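Skeletti Open Day: How Does a Robot Pick Things Up?
Robots for Young Readers

In December the Skeletti workshop in Plalau opens its doors to school groups. Visitors watch robots do small jobs that people do at home every day, such as moving food and dishes. The robot in this demonstration is called Terka. It has arms, cameras and a computer.

A robot arm is built from stiff parts called links. The links meet at joints. A joint lets the arm bend or turn, the way your elbow and wrist do. At the end of the arm is the gripper, which does the work of a hand. Terka's gripper has two fingers.
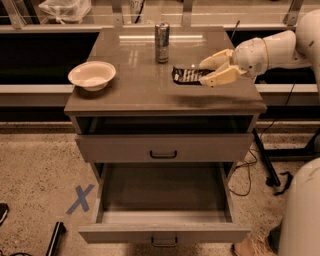

Reading time: 2 minutes

The snack bar in the gripper is a harder object than it looks. It lies flat, so there is not much for the fingers to hold. One finger goes over the top of the wrapper and the other goes around the near edge. Then they pinch. If they squeeze too hard, the bar is crushed. If they squeeze too gently, it slips.

Each shape needs its own kind of grip. A tall can is held around its sides. A wide bowl is often held by the rim.

How does it know where things are?

A camera takes pictures, and the computer looks for edges and colors in them. It then works out how far the arm must travel. Shiny surfaces cause trouble. A glossy tabletop reflects the ceiling lights, and a computer can mistake a bright streak for part of an object.

Drawers are a separate job. The robot must find the handle, hook or grip it, and pull in a straight line. If it pulls at an angle, the drawer can jam.

Does it learn?

Yes. The Tanner program at Skeletti stores a record of each try - where the fingers went and how hard they pressed. Terka's record for flat objects holds 597 tries. The computer compares the good ones with the bad ones and changes its next move.

Words to know

Link: a stiff part of a robot arm.
Joint: the place where two links meet and move.
Gripper: the part that holds things.

The demonstration is for ages 8 and up. Each group has room for 48 visitors. Please stay behind the line on the floor while the arm is moving.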